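Unit 4: Heat and Moisture in Covered Cooking
Food Preparation Science, handout to accompany the second lecture on moist heat
Revised Wednesday, June 23, 2021

Read this before the lab. The reading from the Unwood course reader (chapter on heat transfer) covers the same ground in more depth, and the definitions there are the ones used on the test.

4.1 Open and covered vessels

Water in an open pot loses heat in three ways: through the walls, by radiation and convection from the surface, and by evaporation. Near the boiling point evaporation is by far the largest of these. Turning 1 g of water at 100 °C into steam takes 2.26 kJ, more than five times the heat needed to bring the same gram from 0 °C to 100 °C.

A lid changes the balance. Steam collects in the headspace, the air there becomes saturated, and part of the steam condenses on the underside of the lid. Condensation gives back the latent heat, which leaves through the lid into the room. The drops run down and return to the liquid. Two results follow:

Less power is needed to hold a given temperature.
The liquid reduces much more slowly.

A loose lid does not raise the boiling point in any useful way. Pressure inside stays at room pressure, apart from the small amount needed to lift the lid. Students often mix this up with pressure cooking, where the seal is the whole point.

4.2 Lid materials

Glass conducts heat poorly compared with metal, but a lid is thin and the air film on each side of it does most of the resisting. The practical difference between a glass lid and a steel lid of the same size is therefore small. Glass has the advantage that the state of the liquid can be judged without lifting – until the inside fogs over.

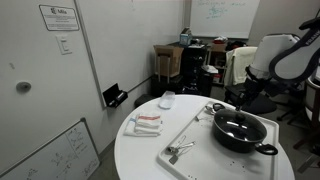

Figure 4.2. Nonstick pot with glass lid, and tongs, on a tray.

Each time the lid is lifted, the saturated air in the headspace is replaced by room air. The heat lost this way is small. The larger effect is that evaporation from the surface runs freely for as long as the lid is off. Limit checks to those listed in the recipe sheet.

4.3 Simmering, poaching, steaming

Poaching: 71 to 82 °C, no bubbles breaking the surface.
Simmering: 85 to 96 °C, small bubbles rising steadily.
Steaming: 100 °C at sea level, food held above the liquid.

Steam at 100 °C heats a cold surface faster than air at the same temperature – again through condensation. For the same reason steam burns are severe. Tilt the lid away from you when you open the pot.

4.4 Worked problem

A covered pot loses 40 g of water over the lab period. The same pot, uncovered and held at the same temperature, loses 340 g. Find the difference in heat carried off by evaporation.

Difference in mass: 340 g − 40 g = 300 g
Heat: 300 g × 2.26 kJ/g = 678 kJ

Wall losses are taken as equal in both cases and drop out.

4.5 For the lab

Weigh the pot with lid and water before heating and again at the end. Record both values in the Prinus sheet. Wipe the outside dry before the second weighing. Groups using the Pranon scales should zero them with the trivet in place.

Further reading: Hämäläinen, sections on latent heat and on humid air.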